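How to Clean and Track a Small Belt Conveyor

By Garnet MacDonald
Filed under: Packing room, Maintenance

A flat belt conveyor in a packing room doesn't ask for much, and that is why it tends to get ignored until the belt starts rubbing on one side. By then the edge is usually frayed and you are pricing a replacement. The last one we bought, for the long line at Simard, came to $3,299 fitted. Most of that could have been avoided with a rag and a wrench.

These steps are for light-duty conveyors with a fabric-backed belt, a drive roller at one end and an adjustable tail roller at the other. If you have a modular plastic belt or a mesh belt, the cleaning part mostly carries over but the tracking part doesn't. Keep your own manual next to you. Where it disagrees with this page, follow the manual.

What you need

Lint-free cloths
A bucket of warm water
Mild dish soap, or a neutral cleaner your belt supplier has approved
A plastic scraper
A soft brush with a handle
Two wrenches that fit your take-up bolts
A tape measure
A paint marker or masking tape
Lockout padlock and tag

Skip the solvents. Acetone and brake cleaner will take label glue off in a second, and they can also stiffen or blister the top cover. Ravinder Gosselin at Zavness sends back belts every season with a cloudy patch in the middle, and it's nearly always from someone going after tape residue with whatever was under the sink.

Step 1. Clear it and lock it out

Run the last boxes off, then stop the conveyor with the normal stop. Switch off at the isolator, fit your padlock and hang the tag. Press start to prove that it's dead. An emergency stop button is not a lockout. Anyone can twist it and let it out again while your hand is at the roller.

If the conveyor is on a slope, wait until the belt has settled before you take a guard off.

Step 2. Dry clean first

Brush the belt from the center toward the edges. Cardboard dust turns to paste once it gets wet, so get as much off as you can while it's dry. Use the scraper on labels and tape, held nearly flat. Go along the belt, never across it, or you may catch the edge.

Next do the underside of the return run. You'll have to reach up for this and it's a dirty job. Look for staples, bits of strapping and packing tape that has wrapped around a return roller. A strip of tape on one side of a roller makes that side slightly fatter, and that alone can push a belt off line. I have seen people spend a whole afternoon adjusting a belt that only needed a piece of tape cut off.

Step 3. Wash

Wring the cloth out well. You want it damp, with nothing running down into the bearings. Wipe a section, go over it again with clean water, then dry it with a fresh cloth. Soap film left behind makes the belt slippery, and light parcels will start to slide on any incline.

To bring up the next section, you'll need to move the belt. On most small units you can do this by hand with the power locked off. If yours has a brake or a tight gearbox, put the guards back, remove the lock, jog it forward, and lock it out again. Yes, every time.

Clean the rollers the same way. Keep water off the motor, the sensors and the control box.

Step 4. Check the belt

Once it's dry, look along the belt from one end with your head low and the room lights on. Shallow cuts and worn spots are easier to pick out where light falls across the surface at an angle. Mark anything you find with tape so you can come back to it.
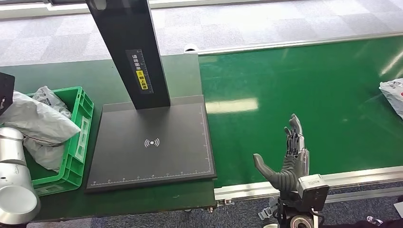
The green belt with ceiling light reflected along its surface.

Check the splice with particular care. On a finger splice, look for points that are starting to lift. On metal lacing, look for a broken hook or a pin that has crept out to one side. A lifted splice can't be trimmed and forgotten about. Take the line out of use and call whoever fitted the belt.

Step 5. Set the tension

Too loose and the belt slips on the drive roller. Too tight and you wear out the bearings. The usual mistake is too tight.

Measure from a fixed point on the side rail to the tail shaft, on both sides. The two numbers should match. Ours read 232 mm on the left and 251 mm on the right when we took over the Stuvby conveyor, and the belt had been eating its own edge for months. Write your readings on the rail in paint marker before you touch anything, so that you can get back to where you started.

Loosen the lock nuts and turn both take-up bolts by the same amount until the belt drives a normal load without slipping. Stop there.

Step 6. Track the belt

1. Put every guard back on, clear everyone away and remove the lock.
2. Run the belt empty at its normal speed and watch the tail roller.
3. If the belt drifts, stop, lock out, and tighten the bolt a quarter turn on the side it is drifting toward.
4. Run it again for at least 3 full trips of the belt before you judge the result. It responds slowly - slower than you expect.
5. Repeat until it stays centered, then run it with real boxes on.
6. Tighten the lock nuts and measure both sides again.

Make small changes and change one thing at a time. If you've used up several turns on one side and the belt still wanders, put the bolts back to your painted marks and look elsewhere. Check that the conveyor stands level, that the rollers are square to the side rails and that the boxes are landing in the middle of the belt. Isabelle Lachance found one of ours with a leg sitting on a pallet splinter.

How often

Brush daily if you ship in cardboard. Do the wash and the belt check monthly, and the tension whenever you've had a slip or fitted a new belt. New belts stretch a little in the first days of running, so expect to reset them once.

Comments

Hanne Snorradóttir: Does the quarter turn apply to a crowned tail roller too?

Garnet MacDonald: Yes, same method. It will settle a bit sooner. If the crown is worn flat, replace the roller before you start on the bolts.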